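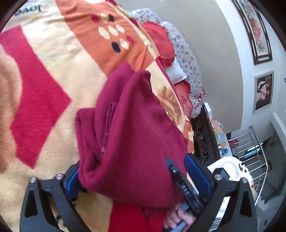 Visit to the Pluvano software team, in December

I had wanted to see this place for a long time. I work in a small company where we write control software for packing machines, and our arms move boxes. A box is always a box. At Pluvano they are working with cloth, and I wanted to understand how their planning side deals with an object which has a different form every time it is touched.

The train was late, so I arrived after the coffee. Kofi Dramani met me at the door and took me directly to the second floor, where the software people sit. I expected a big hall with arms behind glass. The room has desks, many screens and one window to the parking lot. The arms are downstairs and I saw them only after lunch.

Kofi first explained the recordings. A person holds the gripper in the hand and does the housework with it, in normal homes: picking up a towel, pulling a blanket straight, moving a scarf from one place to another. The pictures from the wide camera go together with the opening of the jaws and the path of the hand. They have 4000 such recordings that passed their checks. I asked how many did not pass, and he smiled and said that this number is for another visit.

The checks are done in a tool called Luo, which they wrote themselves. It was for me the best part of the morning. Gifty Nutsugah, who maintains it, opened one recording for me and moved through it slowly. On the left there is the video, on the right three curves: jaw opening, speed of the hand, and how sure the system is about where the camera is in the room. When the third curve falls, the part is marked in yellow and a person must look at it. It falls often when the cloth comes near to the lens and covers the room, she said. A patterned blanket is good for them, as the tracking finds many points to hold on to. A plain white sheet in strong light from a window is the worst case.

I asked about the curved edges in the video, if they straighten them before training. They tried both. At present they leave the picture as it comes and give the lens parameters to the model separately. Straightening cost them part of the view at the sides, and there they often have the next thing the hand should go to.

Before lunch Salamatu Aidoo gave a short talk about control. I will try to repeat it correctly. The policy gives a small piece of path, not a single command, and the controller follows it while the next piece is already computed. The difficulty is the place where two pieces meet. If the new piece does not agree with the old one, the arm makes a small jerk, and with cloth a small jerk is enough to lose a fold. They mix the two pieces over 5 control steps. She showed the version without mixing also – the room laughed, but I have the same jerk in our packing machine and did not laugh so much.

Lunch was rice with fish, very good, in a canteen shared with a company named Wetport. I don't know what they do.

In the afternoon Kobina Agbeko took us down to the arms. The group was small, so everyone could stand near the screen. He started a trial with a thick towel on a low mattress. In the first trial the arm took the towel well and put it in the basket. In the second, the jaws closed on the towel and on the blanket below it, and everything came up together. Kobina stopped it with the button and opened the log. He could show exactly at which moment the jaw stayed wider than the model had expected. At the moment nothing reacts to this difference. They want to add a simple rule: if the jaw is too wide after closing, open, go up a little, and try again, at most two times.

I asked why a rule, when the rest is learned. He answered that he can read a rule at night when something is broken. I wrote this in my notebook.

There was some discussion about simulation. Kwaku Ankrah, who came from Ititz the year before, believes it is still useful for testing the planner, and he runs every new version there before it touches an arm. For the grasp itself he does not trust it. Soft, thick cloth in the simulator falls like a thin one, and the folds look right but the force in the jaws is wrong.

I could not stay for the last part, about how they store the data, as my train was at 4:40 pm. Gifty promised to send me the slides. In our office we have already started to draw jaw opening and speed side by side in our own viewer, in the same manner as Luo, and my colleague found on the first afternoon a sensor with the wrong time stamp.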